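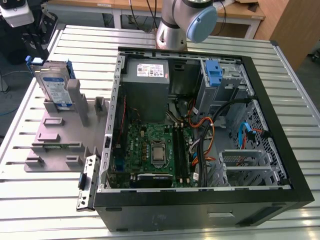 La tour ouverte, couchée sur le côté, processeur à nu.

7 septembre 2005

La rentrée me fait toujours le même effet, il faut que je trie. Chez d'autres ce sont les placards, chez moi ce sont les photos, et cette année je m'y suis mise pour de bon (enfin, presque). J'avais commencé en mars, un soir de pluie, en me disant que ce serait l'affaire d'un week-end. Vous me connaissez, je me suis arrêtée à la première boîte pour relire le dos des tirages, et puis le printemps est passé, et l'été avec.

Il y a donc 656 photos dans le dossier « Gerkulbridge », et je ne parle que de ce voyage-là ! On y était restés cinq jours, dans une pension au-dessus de la boulangerie Juntunen, où l'odeur du pain à la cardamome montait par l'escalier dès quatre heures du matin. J'ai photographié le port sous tous les angles, les mouettes, les mouettes encore, la même barque verte à marée haute et à marée basse. Sur le moment chaque cliché me paraissait indispensable. Aujourd'hui j'en ai gardé 180, et je sens bien que je pourrais descendre plus bas, mais la barque, tout de même, je l'aimais beaucoup.

Ma méthode, puisqu'on me l'a demandée dans les commentaires la dernière fois : je regarde tout une première fois sans rien jeter, avec une tasse de thé, et je laisse reposer une nuit. Le lendemain je supprime les floues et les doublons. Ensuite seulement je choisis celles qui iront dans l'album, trente au maximum, parce qu'au-delà la famille feuillette en pensant au dessert. J'ai repris un album Gredetti à couverture de toile, le même modèle que pour les précédents, avec les feuilles de papier cristal entre les pages. Ils deviennent durs à trouver, j'en ai pris deux.

Pour les légendes j'écris à la main, au crayon gras, et j'essaie de noter ce que la photo ne dit pas. Le vent de ce matin-là, la chanson qui passait au café Kaltoleo, le prix exorbitant des gaufres.

Il me reste les négatifs de mes parents, une valise entière, que je n'ai pas encore osé ouvrir. Si l'une ou l'un d'entre vous connaît un bon moyen de les nettoyer sans les rayer, je prends tous les conseils !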